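Section 4. Filing a Public Comment in Onport

Onport is the comment portal for the Zinau Town Council. It replaced the clipboard by the door, which had its own access problems. 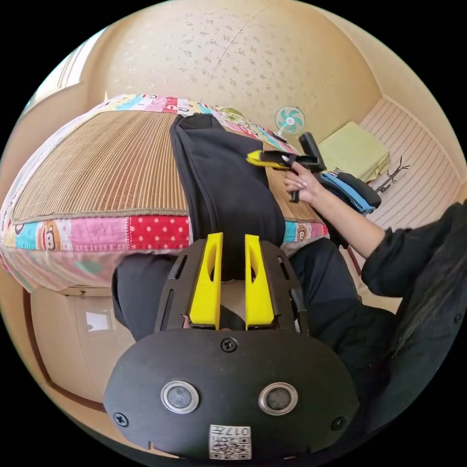
4.1 Before you start

You need a Zinau street address and the number of the agenda item. Item numbers are printed on the agenda, usually on the last page, in the smallest type the council could find.

4.2 Submitting a comment

1. Sign in and choose Meetings, then Upcoming.
2. Select the agenda item. Items marked "Consent" still take comments, although the council votes on them in one breath.
3. Pick Support, Oppose or Neutral. You can't pick two.
4. Type your comment. The limit is 300 words, and the counter includes "Dear Council."
5. Press Submit once. Pressing it again files a second comment, and both will be read by the clerk with the same expression.
6. Write down your receipt number.

Note: Comments close at noon on the day of the meeting. The clock on the server decides when noon is.

Caution: Everything you submit is public record, including remarks about the mayor's parking. Deleting your account does not remove them.

4.3 If something goes wrong

Error 419: your session timed out. Sign in again and paste your comment back in — you did save a copy.

Error 458: the item was pulled from the agenda. This happens most often in July, before the budget vote. Check the next agenda under the item's new title, which may not resemble the old one.

For the Echeverri Street rezoning, use Form 91 instead. See Section 5.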